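**Herkel Stisus Wrist Camera and Gripper Kit**

The Stisus kit combines a two-finger parallel gripper with a small color camera on the wrist. It is sold for light picking work: snack counters, vending stock, sample packing and teaching labs. The kit bolts to most tabletop arms and runs from one cable. Setup takes 15 minutes with the supplied bracket and hex key.

The camera looks down past the fingers, so the operator sees the target and both finger positions in the same view. No second camera is needed for close work. 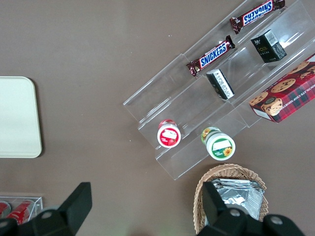
Mixed packaging is the usual reason customers choose the Stisus over a suction tool. The fingers close on the sides of an item and don't depend on a flat, sealed surface. A counter layout can include candy bars on a clear tiered stand, small boxes on the tier below, round containers with lids, and foil packets in a wicker basket. Clear acrylic can confuse depth sensors, so we suggest teaching shelf heights by hand the first time.

**In the box**

- Gripper with two black fingers
- Wrist camera and bracket
- Cable, 2 m
- Spare finger pads, one pair
- Hex key and printed quick start sheet

**Details**

- Part number: 3081
- Gripper weight with camera: 513 g
- Pad inspection: every 2,000 cycles
- Software: Swati 2 or later (free download with purchase)

Kits ordered before February shipped with the older bracket, which fits the same bolt pattern. Replacement brackets are available from the Astville warehouse.

Arm, power supply and table mount are sold separately.

Page updated 20 July 2023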